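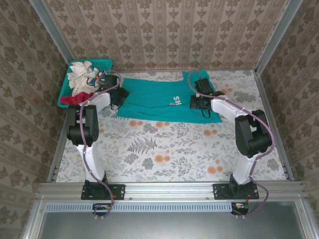
Kylie Tuhiwai findet, ein Hemd müsse man überhaupt nicht falten, man müsse es nur schnell genug wieder anziehen. Wir haben das zur Kenntnis genommen und falten trotzdem.

Willkommen in der Galerie zum Wäschemontag. Das Thema lautete diesmal »Ein Korb, ein Tisch, keine Ausreden«, und wer auf Hochglanz und gestärkte Kragen gehofft hat, ist bei den Kollegen vom Bügelkurs besser aufgehoben. Bei uns geht es um Oberteile, die man im Sommer trägt und im Winter sucht.

Das türkisfarbene Oberteil liegt flach auf dem Farnstoff und ist teilweise gefaltet, was in den meisten Haushalten bereits als fertig gilt. Rechts liest man noch »SH«. Sum-yee Ng tippt auf »Shopping«, Chin-lung Lam auf »Schluss jetzt«, mit eigenwilliger Rechtschreibung. Ein Stoff mit weißem Aufdruck wird bei uns nach Möglichkeit so gelegt, dass der Knick nicht durch die Buchstaben läuft. Das ist die einzige Regel, über die in der Gruppe nie gestritten wurde.

Zur Tapete kamen schon vor der Veröffentlichung Rückfragen. Braunes Damastmuster auf Beige, dazu Farne und Blüten auf der Unterlage - man kann das mutig nennen. Pao-chu Lam nennt es »Frühstückspension, 1993« und möchte die Reste haben. 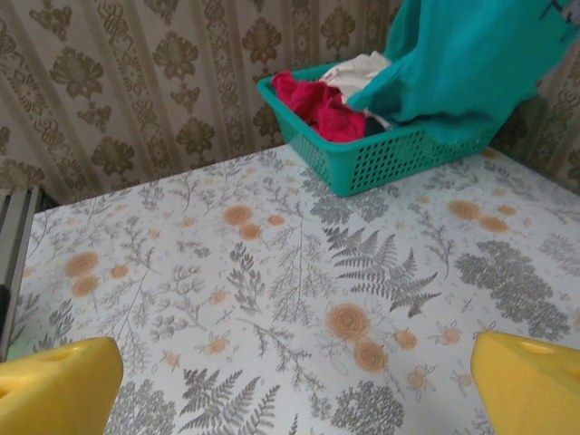
Haushaltsgruppe Flelolcombe, Abteilung Wäsche und Ordnung

Der Korb, farblich fast passend zum Oberteil. Drinnen ein knallroter Knäuel, ein weißer Knäuel und neben dem weißen ein Zipfel Dunkelblau, der offenbar hofft, übersehen zu werden. Das Türkise hängt in weichen Falten darüber. Chun-yin Yang bewertet Körbe grundsätzlich nach ihren Löchern und gibt diesem hier eine Zwei plus.

Rot und Weiß in einem Korb, dazu haben wir eine klare Haltung: Im Korb dürfen sie sich kennenlernen, in der Maschine nicht. Wer es anders hält, besitzt vermutlich rosa Geschirrtücher und steht hoffentlich dazu.

Für alle, die mitfalten wollen: Die Gruppe trifft sich montags um 20 Uhr, mitzubringen sind saubere Wäsche und etwas Geduld. Sockenpaare bitte zu Hause suchen, das hat uns im April einen ganzen Abend gekostet. Die älteren Galerien mit inzwischen 228 Bildern stehen weiterhin im Archiv, sortiert nach Kleidungsstück. Spannbettlaken haben dort eine eigene Rubrik - sie ist kurz.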